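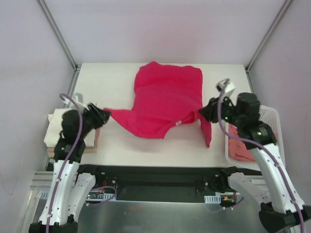 Looking After Your Post T-Shirts, Caps and Flags

Reunion season starts in May, and that means the boxes come down from the closet! A good many of our members still wear shirts from get-togethers long past, and with a little care there are plenty of parades left in them.

Washing printed shirts

Turn the shirt inside out, use cold water, and leave out the fabric softener (it makes the lettering crack sooner). Reds and maroons go in by themselves the first few times. Hang them to dry if you can. If you must iron, stay off the print or put a dish towel over it.

Caps with pins

Take every pin off first and stick them in a strip of cardboard in the same order, so you don't spend the evening trying to remember where your unit crest went. Then dab the cap with a soft toothbrush and a drop of dish soap, and let it dry over an upside-down bowl. Annag Imrie has kept her father's cap going for 40 years this way, and it looks wonderful!

Nylon flags

Cool water, mild soap, gentle cycle. Never fold one away damp. Snip loose threads at the fly end as soon as you spot them and run a new hem before the fraying reaches the stripes.

Storage

Clean cotton pillowcases beat plastic bags every time. Write the year and place on a paper tag and pin it to the outside.

Got a trick for getting grass stains out of white parade gloves? Tell Myrto Tsakiris at the Presascombe hall, any morning before noon. We'd love to add it to this page.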